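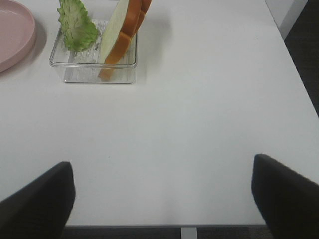
Rokeya Saha has been leading walks through Pindari Park long enough that people in Vurkby stop her on the street to ask when the fountains come back on, and she always tells them, very kindly, that she has no idea. I sat down with her to talk about the hill, the tram and what a visitor should do with a free afternoon, and we got a good deal further than that. She likes to explain things with whatever is closest. When I asked what the park was like when she first moved here, she talked about the lettuce leaf and the slice of bread standing up in a clear plastic box. "Like those two," she said. "You had the gardens, all green and frilly, and you had the plaza, which was plain and square, and they stood next to each other and had nothing to do with each other. People came for one or the other. My husband came for the plaza. I came for the gardens. It took us ages to meet!"

Her husband is Sajib Saha, who plays chess on the plaza most Sunday mornings and who, she says, has still never been to the rose terrace without being asked twice. The two halves of the park are joined now by the long stairway that visitors like to photograph, with its landings and its stone benches, and by the little hill tram that runs beside it. There are 38 steps from the plaza to the first landing. Rokeya knows this from the schoolchildren, who count them out loud every single time, and usually in two languages.

"The stairs changed everything," she told me. "Before that you had to go out the gate and up Mollah Street and come in again at the top, and with a stroller you just didn't do it. So you had families who lived three blocks away and had never seen the view. I was one of the people who said the stairs would be ugly. I wrote a letter! I hope they've lost it."

I asked her what a first-time visitor ought to see, and she laughed and said it depended entirely on their shoes. Her regular tour takes 40 minutes and stays mostly on level ground. It starts at the east gate, goes around the fountain basin, along the row of plane trees and then into the old bandstand, where she stops and makes everyone be quiet for a moment so they can hear how the sound carries. After that it's up on the tram for anyone who wants it and up the stairs for anyone who feels strong, and they all meet again at the overlook. She has a soft spot for the overlook in February, when the trees are bare and you can see right across the river to the hills – most of the guidebooks send people in June, and she thinks June is very nice too, only a little crowded.
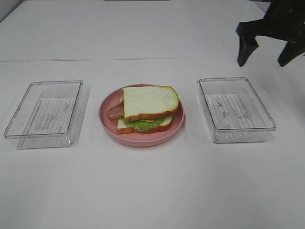

The tram has its own story, and she told it to me at some length, going back twice to correct herself on the dates. It was shut for a long time. The old cars were stored in a shed behind the bandstand, where the pigeons got at them, and there was serious talk of selling them to a collector. Then a company called Nivex offered to rebuild the motors, and a retired machinist named Dorin Nedelcu offered to look after the rest. "Dorin did the seats himself," Rokeya said. "Every slat. He wouldn't let anybody help with the varnish. If you ride up with him he'll tell you which slats are original, and there are seven of those, and he'll make you stand up so he can show you the one you're sitting on."

I did ride up with him later on, and he did make me stand up. Mr. Nedelcu is a quiet man until you ask him about brakes. He told me that visitors worry about the steep part near the top, where the car slows down and gives a small shudder, and that there is no need to worry, as it did the same when he was a boy. "I could fix the shudder," he said. "People would miss it." He runs the last car of the evening at seven in the off season and later in summer, and if he sees somebody hurrying along the plane trees waving an arm, he waits for them.

Rokeya's own favorite spot is none of the famous ones. It's a low wall behind the upper gardens, by the herb beds, where the gardeners take their breaks. Habibur Siddiqui is the head gardener there, and his son Tariq grew up more or less under the fig tree and now works the beds alongside him. She goes up with a thermos at the end of a tour and they talk about the weather, and the dogs, and whose turn it is to call the city about the broken lamp by the west path. "Habibur thinks visitors walk too fast," she said. "He's right, you know. They come up, they take the picture, they go down. He's got sage up there with leaves as soft as a rabbit's ear, and if you ask him he'll let you rub one between your fingers. Nobody hurries after that."

When I found him, Mr. Siddiqui said much the same, though he blamed the map at the gate, which shows the herb beds as a plain gray patch. He has asked for green. Tariq, who was kneeling in the thyme, said his father has been asking for green since the map went up.

We came around, as everyone does in Vurkby, to the question of food. The kiosk at the foot of the stairs is open again and Rokeya speaks well of the soup. For anything more she sends people out through the east gate and down Mollah Street, where there are small places on both sides and you can eat outdoors under the awnings when it's warm. She always tells visitors to pick up something there first and carry it to the overlook, and to hold on to the napkins, for the wind up there is stronger than it looks from below.

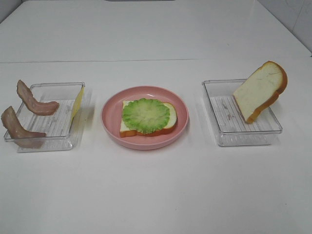
Bacon slices and a pink plate, with a clear tray on either side.

Before I left I asked whether she ever gets tired of it, the same paths and the same questions. She thought about that longer than I expected. "I get tired of the gate," she said. "It sticks. But then somebody's grandmother gets off the tram and sees the river, and she grabs my arm – they always grab my arm, I don't know why – and I think, well, I could do one more this afternoon."

Her walks leave from the east gate of Pindari Park in the morning and again after lunch, and there is no need to book unless you are bringing a school group. If it rains she waits under the bandstand roof, and you can join her there.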